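魚の煮込み・汁物を翌日の弁当に回すときのメモ

自分用に書いてたやつ、聞かれたので載せときます。順番ばらばら。急いで書いてるので読みにくいかも。

まず冷まし方。鍋のまま放置はやめる。浅い容器に移す、身と汁は分ける。これだけで翌朝ぜんぜん違う。うちはGisttonの浅型、575ml。深いのは真ん中がいつまでもぬるいので使わなくなった。

下処理は塩ふって17分。15でも20でもいいんだけど、タイマーが前の設定のままなのでずっと17。出てきた水は必ず拭く。洗わない人もいるけど私はさっと洗ってから拭く派。たらは特に。

じゃがいもは入れない。入れるなら食べる分だけ別ゆで。翌日もそもそになるから。大根はOK、むしろ二日目のほうがうまい。玉ねぎは溶けるけど気にしない。

冷蔵庫に入れたら翌日の昼まで。夜に残ってたらもうあきらめる。木曜に作って土曜に食べようとしたことがあるけど、開けた瞬間ににおいで断念した。

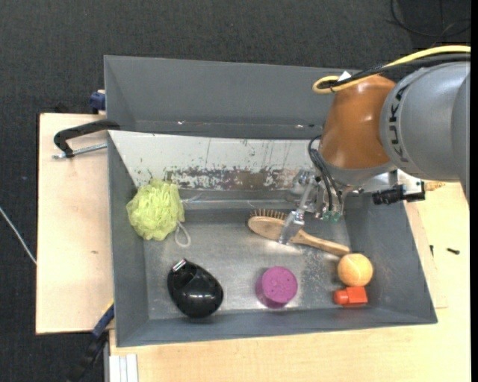

においの話。魚を煮た鍋と保存容器は、お湯からじゃなくて先に水で流す。いきなり熱湯だとたんぱくが固まってこびりつく。そのあと洗剤、最後に重曹を溶かしたぬるま湯に9分つけおき。Clorarの酸素系のやつも試したけど、ふだんは重曹で十分だった。それとスポンジは魚用を分ける。写真のに入ってるのは黄緑のネット状のボディ用スポンジだけど、魚用は台所のふつうので全然いいです。高いのはいらない。使いおわったらよくしぼって立てておく、寝かせるとにおいが戻る。ふたのパッキンは外して洗うこと。ここ忘れると全部むだ。

温めなおし。電子レンジなら身だけ先に、ラップふんわり。汁は小鍋でしっかり沸かす。まとめてチンすると身がはじけてレンジの中がたいへんなことになる。なった。レンジの中のにおいは、レモンの皮と水を耐熱のカップに入れて温めて、扉を閉めたまましばらく置いとく。急に動かすと吹くので注意。

弁当に詰めるとき。汁はしっかりきる、片栗粉を少しだけ足してとろみをつけるともれない。ご飯の上に直接のせると昼にはべちゃべちゃ。仕切りはTrolimikのシリコンカップ、79円のとき買いだめした。保冷剤は上に置く、下じゃなくて上。11月でも暖房のある部屋に置くなら入れてください。

スープジャーの場合は熱湯で予熱してから。Ahonenの小さいのを使ってるけど、身を入れすぎると口につまるので汁多めで。トマト味はパッキンに色がつく。あきらめてる。

子供と作るなら、切るのは野菜とか豆腐だけにして魚は大人が。骨は煮る前に抜く、煮てからだと身がくずれてて探せない。骨抜きがなければ毛抜きでも代用できるけど、当然それ専用にすること。抜いた骨は水をはった小皿に落とすと指からすぐ離れて楽でです。

冷凍はあまりすすめない。汁だけならいける。汁だけ凍らせておいて、うどんの日に使う。ねぎ多め、しょうが少し。

生ごみは袋を二重、捨てる日まで冷凍庫のすみ。夏は絶対これ。

また思い出したら足します。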